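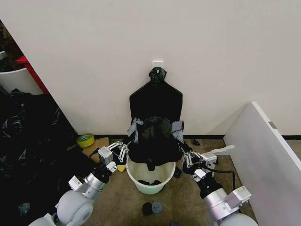 Chapter 4
What the Label Leaves Out

Claims about how long clothes last are easy to make and hard to check. A maker says a shirt will stand up to 75 washes, and the shopper is meant to be impressed. But washed how, and judged by whom? A dark garment on a small white adhesive hook, with more dark fabric spilling over the rim of a pale green bucket, is closer to how clothes are kept in many homes than the padded hangers of the test room. Straps get bunched up and cloth gets crumpled, and very few durability tests allow for either.

Elaheh Farahani and Nima Ranjbar looked at this gap in their survey of 400 households. They asked people how they stored, washed and dried their clothes, then compared the replies with the care labels. Only 59 households said they followed the labels closely. We should be careful even with that figure – people asked about chores tend to give the answer that makes them look tidy.

The textile firm Mirzaei took the survey as proof that its Plasia fabric was being treated badly by its owners. Perhaps it was. The survey did not measure wear at all, so it cannot tell us whether the fabric or the owner was at fault.

In this chapter we look at four kinds of claim: strength, colour, shape and "easy care". Before reading on, find a label in your own wardrobe and write down what it promises. Then write down what you would need to know before you believed it.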